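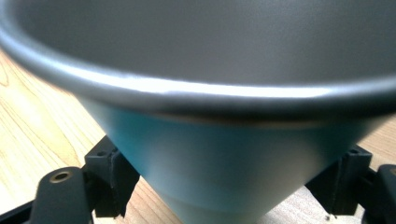 Guvgate, boletín de la casa
Inicio | Agenda | Cocina | Taller | Números anteriores | Contacto
Agosto
Por Hamdia Adugna

Las tazas del comedor: lo que se queda y lo que se va

Durante las dos primeras tardes de agosto vaciamos los armarios del comedor y del pasillo de la cocina. Llevaban sin ordenarse desde la obra del fregadero y ya no cerraba ninguna puerta. El resultado de la vajilla está en la tabla que colgamos junto a la cafetera, pero varias personas han pedido una explicación más larga, sobre todo de las tazas, y va en estas páginas.

En total salieron 138 piezas para beber, entre tazas, vasos y cuencos pequeños. El comedor tiene 33 asientos. En los días de más gente, cuando coinciden el taller de encuadernación y la comida común, se usan dos turnos, de modo que necesitamos 70 piezas en circulación y ninguna más. El resto ocupaba sitio, y parte de él estaba desportillado.

Digby Halliday se encargó de la clasificación y yo de apuntar. Pusimos todo sobre las mesas, por formas, sin mirar el color ni de dónde venía cada cosa. Fue más lento de lo previsto porque muchas tazas estaban metidas unas dentro de otras y hubo que separarlas con agua templada por fuera y agua fría por dentro. Dos se rompieron en la operación.

Las cónicas

Las tazas de forma cónica han sido las más discutidas. Las hay turquesas por fuera y grises por dentro, con el borde redondeado y grueso, y casi todo el mundo en la casa les tiene cariño. También son las que más se quejan de llevar los que sirven las mesas, por la base estrecha. En la bandeja grande se mueven si no van juntas, y en el escurridor de alambre se vencen hacia un lado.

Se quedan. El borde grueso es cómodo para beber y aguanta mejor los golpes que el fino de los vasos, que es donde tenemos la mayor parte de las roturas. A cambio pedimos que se cumplan unas normas sencillas:

- Se guardan de pie, en una sola capa, en el estante de la derecha, a la altura de los ojos.
- No se apilan. Al ser cónicas entran bien unas en otras y luego no salen.
- En la bandeja grande van sobre un paño húmedo.
- Para el té de la tarde se llenan hasta dos dedos por debajo del borde.
- En el escurridor se ponen boca abajo, sobre el borde, en la parte plana.

El paño húmedo fue idea de Digby, que trabajó de camarero en un barco de línea. Lo probamos con la bandeja llena de agua, subiendo y bajando el escalón del patio, y no se cayó ninguna. El paño se escurre bien antes de ponerlo. Si gotea, las bases salen mojadas y dejan cerco en las mesas.

Los cercos en las mesas

Ya que ha salido el tema: las mesas de madera se aceitaron en primavera y vuelven a tener marcas. Son casi todas redondas, de tazas y de jarras, y algunas alargadas, de cubiertos mojados. Las marcas blancas salen frotando con un paño seco y un poco de aceite, en el sentido de la veta. Las oscuras ya han entrado en la madera y hay que lijar. Lo haremos cuando cierre el comedor, mesa por mesa, para no quedarnos sin sitio.

Hasta entonces hay posavasos de corcho en el cajón de los manteles. Son suficientes para todos los asientos. Después de comer se recogen, se pasan con la bayeta y se dejan abiertos en la repisa; metidos en el cajón todavía húmedos cogen olor, como pasó con la tanda anterior, que hubo que tirar entera.

No se usa el limpiador de la cocina sobre la madera. Lleva desengrasante y se come el aceite. Para las mesas basta agua tibia con unas gotas de jabón neutro, paño bien escurrido y otro paño seco detrás.

Las manchas de té

Por dentro, las tazas que más se usan tenían un velo marrón. En las de interior oscuro se nota menos y por eso se descuida más. Lo quitamos con bicarbonato y una esponja blanda: una cucharada, muy poca agua, hasta que quede pasta, y se frota en círculos. Las más tomadas pasaron una noche con agua caliente y dos cucharadas de bicarbonato y por la mañana salió casi todo con el paño.

En unas pocas queda una línea parda bajo el labio. La hemos repasado con un cepillo de dientes viejo, por si era suciedad, y en algunas se fue y en otras no. En las que no se fue creo que es el esmalte, que en esa zona queda más delgado. No afecta al uso y esas tazas siguen en servicio.

El estropajo verde queda prohibido para la loza. Deja rayas finas en los interiores mates y en esas rayas se agarra luego el té. Hay esponjas blandas en el bote de la izquierda del fregadero y un paquete de repuesto debajo. Cuando se abra el paquete de repuesto, se apunta en la hoja.

Qué piezas se retiran

Revisamos una a una las que pasaban a la reserva y las que se iban. El criterio fue el siguiente. Un desconchón en el borde, aunque sea pequeño, retira la pieza de la mesa. Una grieta que se note con la uña, también. Un desconchón en el pie, si no corta, no la retira. Las diferencias de color no cuentan. Tampoco cuenta que falte la pareja; en el comedor nunca hemos tenido juegos completos y no vamos a empezar ahora.

Para las grietas que no se ven hay una prueba conocida, que es colgar la taza de un dedo, o sostenerla por el pie si no tiene asa, y darle un toque con una cuchara de madera. La que está entera suena y la que tiene grieta da un golpe sordo. Con las gruesas el sonido es siempre más corto y hay que comparar con otra del mismo tipo. Digby pasó así toda una tarde y encontró varias que a simple vista parecían buenas.

Las retiradas por el borde se han repartido de esta manera. Las de boca ancha han ido al taller, para colas y pinceles. Las cuatro mayores están en el patio con esquejes de menta, que de momento agarran. Los trozos y las piezas agrietadas se los lleva Chraibi, el taller de mosaico de la calle de atrás, que los recoge en cubo, limpios y sin cristal. Por favor, no añadáis vasos rotos a ese cubo. El vidrio va en la caja de cartón rígido marcada, al lado del contenedor.

Las que están bien y nos sobran se ofrecen a quien las quiera. Están en la mesa larga del pasillo hasta final de agosto, de nueve de la mañana a una. Podéis llevaros las que necesitéis sin apuntaros. Lo que quede irá a la tienda de segunda mano de Delorgate, que ya ha dicho que las acepta siempre que vayan envueltas.

Envolver

Para el traslado a Delorgate hacen falta papel de periódico y cajas pequeñas. Las grandes no sirven: llenas de loza no hay quien las levante y se abren por debajo. Cada pieza se envuelve suelta, con el papel metido también por dentro y doblado sobre el borde. Las cónicas se colocan alternadas, una hacia arriba y la siguiente hacia abajo, para que no quede hueco entre ellas. Las tazas con asa van con el asa hacia el centro de la caja.

En el fondo se pone un dedo de papel arrugado y otro tanto arriba. Se cierra, se mueve la caja con suavidad y, si se oye loza, se abre y se añade papel. En la tapa se escribe «loza» y el lado que va hacia arriba, con rotulador grueso. El rotulador está atado al armario y conviene que siga atado.

Si tenéis periódicos en casa, dejadlos en el banco de la entrada. No hace falta más cartón, tenemos de sobra.

Los estantes

El armario del comedor queda con tres estantes de uso y uno de reserva. Abajo, los cuencos y las jarras. En el del medio, los vasos bajos, boca abajo sobre la rejilla. En el de la derecha, a la altura de los ojos, las tazas cónicas, y a su lado las de asa. Arriba está la reserva, que no se toca salvo que falten piezas. Hay una etiqueta de papel en cada balda y una copia del reparto pegada dentro de la puerta.

Las puertas ya cierran. La bisagra de la izquierda se cambió por una nueva y se pusieron topes de fieltro en las dos hojas. Al cerrar de golpe las tazas chocaban entre sí, y esto explica una parte de los desconchones.

También hemos puesto una lámina antideslizante en las baldas, cortada a medida del rollo que quedaba en el taller. Se lava con agua y jabón y se seca colgada. No se recorta para otros usos, aunque sea muy tentador.

Gastos

El arreglo del armario, la lámina, los topes, las esponjas y el bicarbonato han costado 2,540 en vales de la casa, que se descuentan de la partida de cocina de este trimestre. La bisagra la compramos en la ferretería Tarkitance y el recibo está en la carpeta azul del despacho. No se han comprado tazas ni se comprarán en lo que queda de año.

Pendiente

Falta revisar los platos. Los llanos están bien, pero los hondos tienen tres diámetros distintos y la pila se inclina. Se hará en la misma mesa larga, cuando esté libre de tazas. Quien quiera echar una mano puede hablar con Digby en el comedor después de la comida o dejarme una nota en el casillero. Hacen falta cuatro personas durante una tarde, y delantal.

Falta también una tapa de tetera, marrón, pequeña, con el pomo pegado. Si aparece en alguna habitación, dejadla en la cocina, en la repisa de la ventana.

Anterior | Siguiente | Volver a Cocina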